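Tips for Comparing Grippers on a Kitchen Counter Setup

Updated September 22, 2021

These notes are for people who want to try a few grippers on ordinary kitchen tasks and come away with results they can use. Most of them come from a comparison we ran in August between the Tamotum two-finger and the Watkins multi-segment hand, first in simulation and then on the bench in Zadar. Skip whatever you already do.

Build the counter before you pick the gripper

It is tempting to load the gripper first and then drop a block in front of it. Do the counter first. Lay out the kind of things a kitchen has, leave them alone, and make every gripper deal with the same layout. If you arrange the objects with a gripper already on the arm, you will end up placing them where that gripper does well.

Leave plenty of open counter on the arm side. You want room to see the approach, and you want a miss to be a clear miss. A crowded counter is a good second test but a poor first one.

Use a mix of shapes. A cup on its side is harder than a cup standing up, and a cup on its side on a plate is harder again, with the rim in the way of a low approach. Bread is useful for its odd outline. A flat woven mat is a fair test of how close to the surface a fingertip can get.

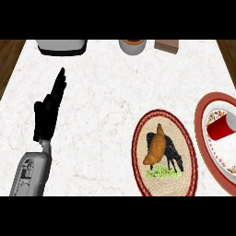
Set one start pose and save it

Pick a pose with the gripper over bare counter, away from everything, and save it to a file. Start every run there. We lost most of a day comparing runs that began from two slightly different poses, and the difference in approach time came from the poses and had little to do with the hands.

Save the joint values, not only the tip position. Two arms can put the tip in the same place with the elbow somewhere else, and the elbow decides which path the planner takes.

Check the pose again after you change grippers. A longer hand puts the tip lower. The Watkins is longer than the Tamotum, and the first time we swapped them the saved pose left very little clearance.

Fix the camera and write down the crop

A camera that shows the whole counter is fine for watching a run. For grading one, you need to see the fingertips and the object together at the moment of contact. If you only have one view, favor the near side of the counter, where the work is, and put up with losing the tops of things at the back.

Do not move the camera between grippers. If you have to, start the set over. Put the crop settings in the same file as the start pose. We keep everything in one plain text file per set and it has saved a good deal of arguing.

Dark grippers on a pale counter are easy to pick out against the background, but the segments run together and it gets hard to tell open from closed. Log the commanded finger width with every saved view so you don't have to guess later.

How many runs

We do 20 runs per object per gripper. Fewer than that and one lucky grasp changes the ranking. In simulation you can afford far more, and we went up to 900 on the cup, but the order of the two hands did not change after the early sets. The extra runs were useful for finding rare failures, mostly a finger catching on the plate rim.

Change only one thing per set. Gripper, controller or camera -- pick one.

Controller settings that are worth checking

Start with the closing speed. Default speeds differ a lot between grippers, and a fast close will knock a round object away before the second finger arrives. Slow both hands to the same speed for the first set, then let each one run at its own default for the second. Report both.

Next, look at the timeout. Our Tarnetti controller gave up on a grasp after 2,000 milliseconds, which was plenty for the two-finger and too short for the multi-segment hand at the slower speed. The log called these failed grasps. They were timeouts, and once we raised the limit

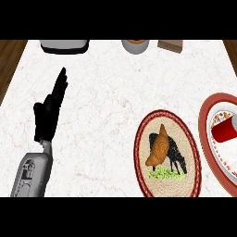

the numbers for the Watkins hand came up to where we expected them. Go through the log by failure type before you draw any conclusion from the totals.

Last, check the payload setting. The controller needs the weight of the hand itself. We had 770 grams entered from an older gripper and the wrist sagged a little on every approach. It was easy to miss in simulation and plain to see on the bench.

Before you call it done

Run the first gripper again at the end, with the same file. If its score has moved by more than a run or two, something in the setup has drifted and the whole comparison is in doubt.

Keep the failures. A saved view of a missed grasp, with the finger width and the log line beside it, is more use six months on than a success rate in a table.

On the bench, wipe the fingertips between sets. Crumbs and flour change the grip more than you would think, and rubber pads pick up both. Replace pads in pairs -- one new and one worn will pull the object sideways as it closes.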